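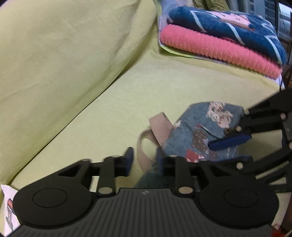
Lenemico Patchwork Pouch with Woven Strap

Item 302
Patchwork, blue with floral, dotted and red patches
Beige woven strap
Metal snap

A small fabric pouch for the bits that otherwise end up at the bottom of a bag: keys, coins, earphones, a lip balm, a folded shopping list. The main fabric is a blue, denim-like cloth. Onto this are set patches in a cream and pink floral print, a brown dotted patch and a red one near the lower edge.

The pouches are sewn in our workroom in Oltville from offcuts and short roll ends. The blue cloth stays the same through a batch, but the prints change as we use them up, so the one you receive may have its flowers or dots in a different spot. We can't take requests for a particular patch. If you are buying several as presents and would like them to differ from one another, write this in the order notes and we will pick them out for you.

Strap

The strap is beige and woven, and makes a loop at the side of the pouch. It goes over a wrist or a coat hook. It is not meant for carrying heavy things, and we don't sell a longer version. The Pleneo shoulder strap, which clips on to our larger bags, does not fit this pouch.

Care

Wash by hand in cool water with a little mild soap. Fasten the snap first and turn nothing inside out. The red patch can lose some colour in its first wash, so keep the pouch away from white things. Dry flat. Iron on the back of the patches only, on a medium setting, and go round the snap.

Delivery and returns

Orders go out within 3 working days. One pouch weighs around 73 grams packed and is sent as a letter. Unused pouches can be returned for a refund if the paper tag is still on. Loose stitching is repaired free of charge in the first year; send the pouch to the workroom with your order number.

Shops

Phùng in Oltville keeps a few of these by the till. Shops wishing to stock them can ask for the trade list. The November 2018 batch is 400 pouches, and the next is planned for August.

Also in this fabric: pencil roll, glasses case, drawstring bag (large).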